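# Do I have to report a buoy line and crab pots I pulled out of closed water?

**Posted by saltmarsh_dee, January 2, 2023**

I keep a small skiff at Hutlow and fish for rockfish and the odd flounder, nothing commercial. Last June the state closed the inner bay to pots and set nets, all the way from the Hutlow jetty to the point at Emville. Hook and line is still allowed.

Over the holidays I snagged a line while drifting inside the closed part. I pulled it up and there were 4 crab pots on it, with no name or number on the buoy. Two had live crabs in them and one had a dead diving duck. I let the crabs go, put the pots in the boat and took them home. They're behind my garage now.

A neighbor says I could be fined for having gear on board in closed water, even if it isn't mine. He mentioned 2,000 dollars. Another guy at the ramp told me unmarked gear belongs to whoever finds it. They can't both be right. I'd like to do the right thing but I don't want to call the fisheries office and talk myself into a ticket. Has anyone been through this?

I should add that I have photos of the buoy and I wrote down where I was, to within a couple of hundred feet.

---

**Martim Ramalho**

Call them. I did almost the same thing two seasons ago off Emville and it was a ten-minute phone call.

Your neighbor has part of it right. In most states it is illegal to pull, move or keep a pot that isn't yours, marked or not. The rule is there to stop people from robbing each other's gear. It also means an officer who met you at the ramp with four pots in the boat would have had a fair question to ask. The guy who told you finders keepers is wrong, and I would not repeat that one to a warden.

What helps you is reporting it soon. When I called, the officer wanted to know:

- the date and time
- the position, as close as I could give it
- whether the buoy had any number, paint or brand on it
- what was in the pots
- where the pots were now

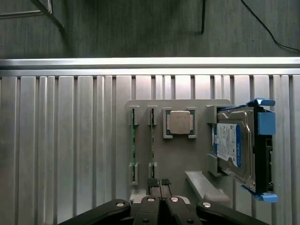
He came by the next afternoon, took the pots and gave me a slip with a case number. I never heard about a fine. He did tell me that next time I should leave the gear in the water, mark the spot and call from the boat, so they have a chance of finding out who comes back for it. Once it's in your yard they can't do much with it except count it.

Don't clean the pots or cut the line before they see them. Keep your photos too, and mention the duck – bycatch of birds goes into a separate report, at least it did here.

---

**hirnov_pete**

Just put them back where you found them. Problem solved.

---

**Thư Bạch**

Please don't put them back. Setting a pot in closed water is the violation, and it would be you setting it.

I helped with gear cleanups on the Baek side for several years. We brought in 178 pots in one season, most of them unmarked, and all of that was under a permit. Without the permit we would not have been allowed to touch them. Your case is different in that you snagged the line by accident, so say that plainly when you call, and say that you didn't know the rule.

On the fine, I wouldn't go by what people say at the ramp. The amounts vary a lot by state and by whether it's a first offense. Here the posted fine for handling someone else's pot was 600 dollars, and I only saw it given to people who kept the catch. You let the crabs go. That counts for something, though I can't promise how your office will see it.

Two practical things. Ask for the case number and write it down. And if the office is slow to call back, send a short email with the position and one photo, so there is a record with a date on it. Our office took nearly a week to answer in the winter.

If the line was fouled with old weed and the pots were badly rusted, tell them that as well. It may be lost gear that drifted in from outside, and they handle that differently from somebody fishing the closure.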